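## 4. Registering a nomination for a vote

This section explains how the clerk enters a nomination in Bouzid, so that the members of the council can vote on it. You need a clerk account. If your account is of the type "reader", please ask your administrator to change it before you continue.

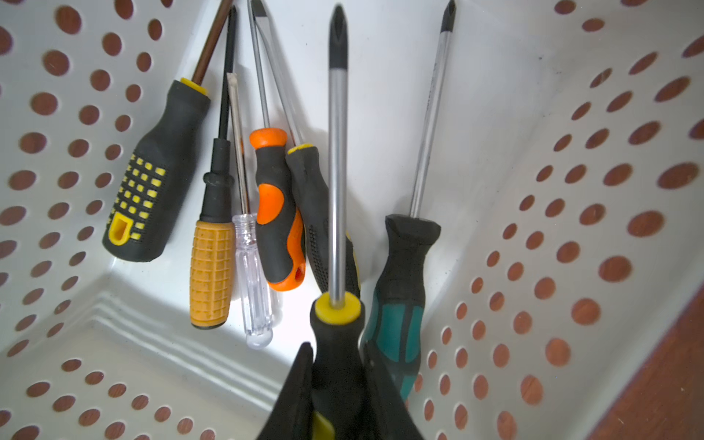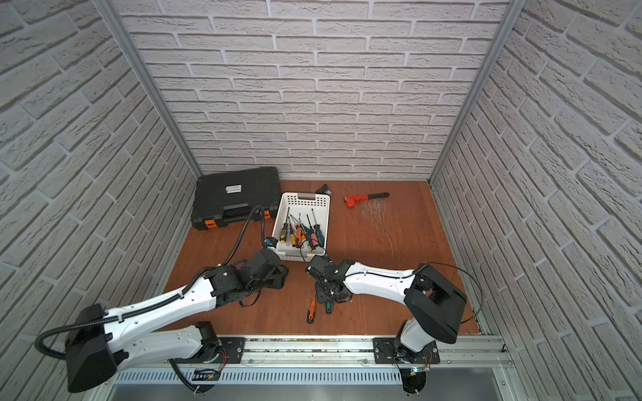 **Can I register a nomination before the hearing has taken place?**

You can register it at any time, but the vote stays closed until the hearing report is attached.

### 4.1 Enter the candidate

1. Open **Offices** in the left menu and choose the vacant post.
2. Press **New nomination**.
3. Write the full name of the candidate as it stands in the nomination letter. Do not shorten it.
4. Choose the nominating body from the list. In Sturkau this is always "Mayor's office". In Nostidcombe it can also be a party group.
5. Attach the letter as one file. The description field accepts 200 characters, and spaces are counted too.
6. Press **Save as draft**.

> **Note:** A draft is visible only to clerks. The members do not receive any message at this stage.

### 4.2 Attach the hearing report

1. Open the draft and go to the tab **Documents**.
2. Press **Add report** and select the file.
3. Fill in the date of the hearing. The system refuses a date in the future.
4. Check that the status has changed from "Waiting" to "Complete".

If the status does not change, close the draft and open it again. When it still shows "Waiting", the report was probably saved under the wrong document type. Correct the type with the small arrow beside the file name.

### 4.3 Open the vote

1. Press **Open vote**.
2. Select **Open ballot** or **Secret ballot**, according to your standing orders.
3. Enter the majority which is required. The standard setting is a simple majority of votes cast.
4. Confirm with your clerk code.

> **Caution:** After you confirm, the type of ballot cannot be changed. If you chose wrongly, you must cancel the vote and begin again from step 1. The cancelled vote remains in the public record.

Members who are absent can be marked under **Attendance** until the vote is closed. An abstention must be entered by the member personally.

Error 217 means that another clerk has the same nomination open. Wait until this person has left the page, then repeat the last step.

Questions about this section: Yasmine Benkirane, Pillitz office, extension 155.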